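About Us: Welgate Gripper Care

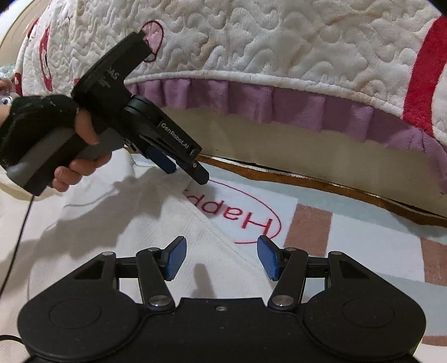 Two grippers over a towel, blue pads showing.

Hi, I'm Kolbrún! Welgate is me and Þórarinn Ladefoged, and we look after hand-held grippers for people who use them all day long. I start every one the same way: open the jaws, wipe the finger pads, then go around the linkage joints feeling for play (the little pivots are where I find most of my trouble). Cables next, then screws. If a pad has gone smooth I swap both, never just one, or the grip pulls sideways and you'll be cursing me by lunch! We've got 409 pads on the shelf, so send yours over and I'll get it back to you in 2 days.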